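Sunday league is not a word we use here but you get the idea

Second time I've sat down to write this up. First draft got eaten by the laptop. So, quick version, before work, coffee going cold.

We lost. 2–1 at home to Rudiseck, who had not won away since before the clocks changed, and who turned up with a bare eleven and a kid on the bench who looked about twelve. I'm not bitter. I'm a bit bitter.

Background for the three people who don't follow the county league. Khattak Rovers, my lot, have been hanging around the middle of the table since October. Not good enough to go up, too stubborn to go down. Then in January something clicked and we went on a run, and by the time Saint Whoever's pulled out of the division and their results got scrubbed we were fourth, with a shot at the playoff if we won our last two home games. Rudiseck first. Then Iria Town, who are very good and who I don't want to think about yet.

So it was a must win. Everyone kept saying must win. The guy who does the gate said it. My neighbor said it and he thinks offside is a kind of tax.

Kickoff was 2 and I got there at 1:30, parked on the grass verge like an idiot, walked round to the far side because the near side was a bog. It has been a bog since Christmas. The pitch wasn't bad though, considering. Firm down the middle, heavy in both corners at the clubhouse end, and you could see right away both teams wanted to kick toward the road first.

We lost the toss. Should've gone home.

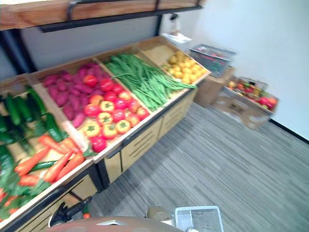
First 20 minutes, all us. Really all us. Our left winger had their right back on toast, got round him four or five times, put in one really good ball that everybody watched go past. Our number nine hit the side netting and half the crowd celebrated, me included, arms up, the full embarassment. Then a header from a corner that their keeper tipped over with his wrist. Great save. I clapped it. I'd have liked to have not needed to.

Then nothing. You know that spell in a game where one team has been on top and hasn't scored and you can feel everybody starting to think about it? That. Passes going a yard too long. Our two center mids standing on each others toes. Rudiseck hadn't had a shot and yet they looked perfectly happy, which should've told us something.

Their goal came right before the half. Long throw, flick, bodies everywhere, and it went in off somebody's hip. I was right in line with it and couldn't tell you whose. Could have been ours. Ugly, ugly goal. They all count.

Halftime mood on our side of the rope was flat but not panicking. Soup from the hatch. Good soup, give them that. Chicken and something.

I've had a few emails asking why I don't do player ratings anymore. Short answer, I know too many of them. Long answer, I gave somebody a four last season and had to stand behind his mother in the post office.
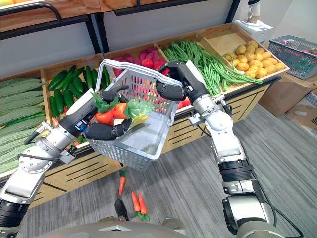 The second half, or how to throw away a playoff

Okay so we come out and go to three at the back. I don't mind three at the back. I mind three at the back when one of the three is a striker who's been told to "just sit in there for a bit." He tried. He really did. But Rudiseck's one good player, the tall guy with the taped socks, figured it out inside two minutes and just stood next to him for the rest of the afternoon waving for the ball.

We did equalize. Credit where it's due, it was a beauty. Won it back high up, three quick passes, our number eight opened his body up and just rolled it inside the far post from the edge of the box. No fuss. Best goal at our place this season and I'd include the one from the cup tie, the one everybody goes on about. Noise was terrific for a crowd that size.

And at that point we win the game nine times in ten. They were blowing. Their kid was on by then and cramping. We had the wind.

What we did instead was get excited. Everybody bombing forward, both full backs (well, wing backs, whatever we were calling them) up level with the forwards, huge gap in the middle you could've parked a bus in. I shouted at them to calm down. The guy next to me shouted at them to get stuck in. They listened to him.

Breakaway. Two against one. Taped socks squares it, tap in, 2–1, ten minutes to go.

I've watched it back a couple of times on somebody's phone clip and our sweeper is actually screaming for cover before the ball's even lost. He saw it. Nobody else was looking. The worst part is it was our corner. We had ten men in their half for a corner at 1–1 with loads of time left. A draw wasn't a disaster! A draw would've left us two points back with Iria still to come and Stalus Athletic dropping points all over the place. You take the draw if it comes to that.

Last ten was just hoofing. One half chance, blocked. Their keeper took about a week over every goal kick and the ref added a minute and a half, I timed it. Should have been five. Moving on.
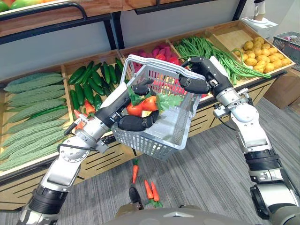

Produce stand, bins full, basket up in the air.

The table, if you can stand it

Stalus lost as well. That's what's killing me. They went down at their place to a team with nothing to play for, so if we'd held on for a point we'd be breathing down their necks. As it is they've got 52 points and we're three behind with one game each left, and their goal difference is way better than ours. So we need to beat Iria, Stalus need to lose again, and there has to be a swing of more than 14 goals. Which, sure. Stranger things. (Not many.)

I did the math on the back of the programme and then did it again in the car in case I'd got it wrong. Hadn't.

Couple of other bits while I'm here.

The ref. Fine. People were on at him all afternoon and I thought he had an okay game apart from the stoppage time. The penalty shout in the first half was never a penalty. Our guy went over like he'd been shot, the defender was a yard away. If that's given against us I'm writing a very different post.

The captain's armband. We went through three captains in one match, what with one sub and one bloody nose. By the end I think the goalkeeper had it, and he's about the quietest man in the league. Maybe that's part of it? When it was 1–1 and everyone lost their heads there wasn't a voice out there. The skipper was sat on the bench with a bag of peas on his ankle. I'd never put it all on that but I noticed it.

The bus to Iria — no, hang on, Iria's at home. Ignore that. I've been telling people it's away all week and had somebody correct me yesterday. It's at home, same time, and park on the school side please, the verge is destroyed now and I'm partly to blame.

And next season. Don't want to get ahead of myself but I'd keep this group together. They're young, most of them, and from January on they played the best football I've seen from us in years, proper passing, heads up, brave on the ball. One daft half hour doesn't change that. I do think somebody has to sit them down and explain what a draw is for. Put it on the wall in the dressing room. Big letters.

What I'd change for Iria: back to a four. Leave the striker up front where he lives. Start the little left winger on the right, just to see, because Iria's left back is slow on the turn and everyone knows it. And for the love of God leave two back for corners. Two! Three if it's level.

Will it matter? Probably not. I'll be there anyhow, far side, by the second floodlight, the one that doesn't work.

Right, got to run, already late. Comments are open, be nice, I'll get to them tonight.
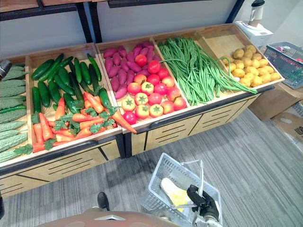 Rudiseck fan here, came over on the day and enjoyed the soup as well. Fair write up I thought, though you're hard on our first goal. That long throw gets worked on at training every week and the near post run was ours all the way, it came off our center half's thigh and he'll tell anybody who stands still long enough. Agree with you on the corner, we couldn't believe how many you sent up. Our manager was yelling for us to leave two on halfway and for once they did what they were told. Good luck against Iria, they beat us out the gate in the fall and the left back is every bit as slow as you say, go at him early.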